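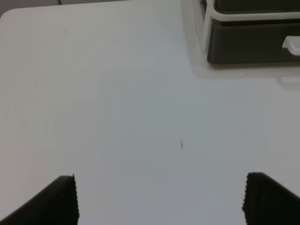

1er septembre 2024, par Natalina Sorrentino

Bonjour Meinir, bonjour à toute l'équipe de Skoltamo,

Voilà le point de rentrée sur le rangement de l'atelier, celui que vous financez depuis avril. Je vous préviens, j'ai surtout parlé de tiroirs tout l'été (mes proches n'en peuvent plus !), alors ce courrier va beaucoup parler de tiroirs.

Je commence par l'argent, comme ça c'est fait. Sur les 400 euros de la ligne « petit mobilier », il en reste 35. Le plus gros est parti dans les blocs de rangement et les étiquettes en relief que Vilho Koivisto nous avait recommandées. Les factures sont dans le dossier partagé, Yutong Li les a toutes scannées et renommées. S'il vous en manque une, écrivez-lui directement, elle les retrouve plus vite que moi.

Côté choix du matériel, on a longtemps hésité entre deux solutions. La première, c'était des bacs ouverts, pas chers, mais tout le monde y jette n'importe quoi et la poussière s'y met. La deuxième, c'est le bloc à trois tiroirs que je voulais depuis le début, avec des façades fumées et des poignées blanches qui ressortent bien. J'ai un peu insisté, je l'avoue, et on est partis là-dessus. 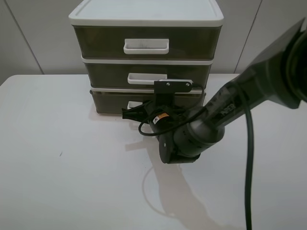
Le bloc à trois tiroirs, posé contre le mur sur la table blanche.

Ce qui me plaît, c'est que le plastique est translucide. On devine s'il y a quelque chose dedans sans tout ouvrir, et pour les ateliers du groupe Vuka, où ça va vite et où il y a du monde, c'est un vrai confort. Le couvercle a un petit rebord tout autour, alors j'ai prévu d'y mettre les crayons, la gomme et les trombones qui traînent partout. Ville Jääskeläinen préférerait y voir une plante. On en reparlera !

Pour la répartition, voici où on en est : en haut, les fiches et les carnets ; au milieu, les ciseaux et les rubans adhésifs ; en bas, tout le petit matériel de couture du projet Srithong, qui dort encore dans des sachets au fond de mon placard. J'ai changé d'avis sur le tiroir du bas, qui devait d'abord recevoir les piles et les chargeurs. Yutong m'a fait remarquer que les bobines prennent plus de place qu'on ne croit, et elle avait raison.

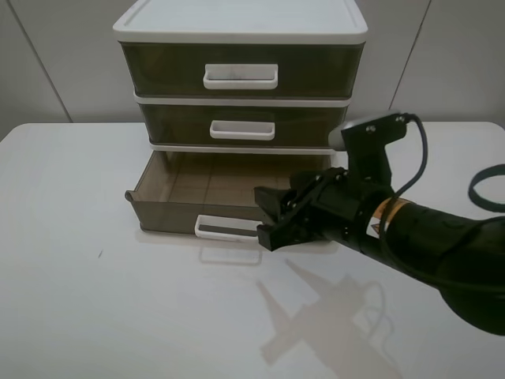
Tiroir du bas ouvert, encore vide : la couture ira là.

Le fond du tiroir est finement quadrillé, ce qui m'a donné une idée pour les séparateurs. Je voudrais les découper dans du carton épais et les aligner sur les lignes, sans colle, pour pouvoir tout déplacer si on change de projet. Vilho a déjà fait un gabarit en papier. Il reste à trouver du carton assez rigide, celui de Nomell gondole un peu et je n'ai pas envie de recommencer au bout d'un mois.

Autre sujet, les étiquettes. On avait dit en avril qu'elles seraient en deux langues, et c'est toujours prévu, mais je suis en retard, je préfère vous le dire. Les textes sont prêts, il manque la relecture de Ville. Je les collerai sur les bandes blanches entre les tiroirs si la largeur le permet, sinon sur les façades, au-dessus des poignées.
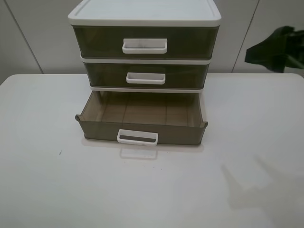

Vue de face : les deux tiroirs du haut fermés, celui du bas tiré vers l'avant.

Pour la suite, je voudrais remplir le bloc avec le groupe et ne pas tout faire dans mon coin. Les gens retiennent bien mieux la place des choses quand ils les ont rangées eux-mêmes, on l'avait vu avec l'étagère à tissus. Et j'aimerais garder les 35 euros restants pour le carton et un petit lot de boîtes à boutons, si vous êtes d'accord. Dites-moi aussi si vous voulez un inventaire détaillé ou si une liste par tiroir vous suffit, je n'ai pas retrouvé la consigne dans la convention.

Merci encore pour votre patience et à très vite,
Natalina

Contact : Natalina Sorrentino, atelier Vuka | © 2024 Vuka, tous droits réservés | Retour en haut de page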